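Workshop Tips: When the Arm Drops the Spoon

Last week our sorting arm let go of a spoon from too high, and the spoon jumped off the table and hit Esmaeil Tehrani on the wrist. He has only a small blue mark. But the same fault can send a fork or a screwdriver, so I write down what we learned for other people who run an arm at a bench.

What went wrong

The gripper closed, the software said "held", and the spoon was held only by the end of its handle. When the arm turned, the spoon slipped. We blamed the motor first and lost one afternoon with it. The fault was in the rubber pads on the fingers. They had become smooth like glass, and there was a little dish soap on them too.

Tip 1. Wipe the finger pads before every session with a damp cloth, then a dry one. Do not use oil or furniture spray near them.

Tip 2. Change the pads after 500 picks. We wrote 600 in our book before, and this was too late for metal handles.

Tip 3. Spread the spoons so that the handles cross as little as possible. A crossed handle lifts its neighbor, and the second one falls where you do not expect it.

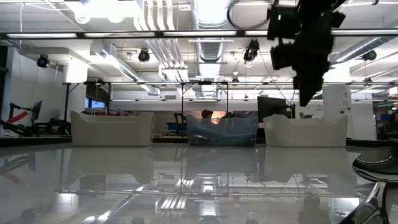
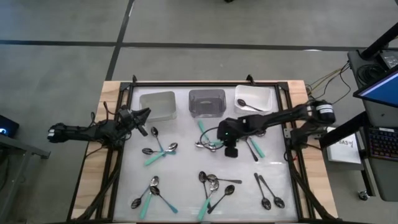 Reading time: 2 minutes

Tip 4. Put the bins in their row before you switch on the arms, and leave them there. If a bin has moved, stop first and then correct it. Ghazal Bahrami put a strip of tape on our table where the front of each bin must come, and after this we had fewer bad drops.

Tip 5. Turn the speed down to 5 percent for the first run after any repair. It is boring to watch, but you have time to press stop.

Tip 6. Check the cables with the power off. Move each joint slowly by hand, if your model allows it, and look if the loop pulls tight or can catch on the gripper. Ours was rubbing at the wrist when the joint was at 90 degrees, so we gave it more slack.

If something falls

Press the stop button. Wait until both arms are still. Only after this put your hand on the table. It is very natural to catch a falling spoon, and this is exactly how Esmaeil was hit.

Do not trust the indicator light on the gripper. On our model a green light says that the gripper has power. It says nothing about the grip.

For cleaning the pads we use plain water with one drop of soap, rinsed well. Octavian Matei asked me if alcohol is better. On our pads it left the rubber hard after some days, so ask the maker of yours before you try it.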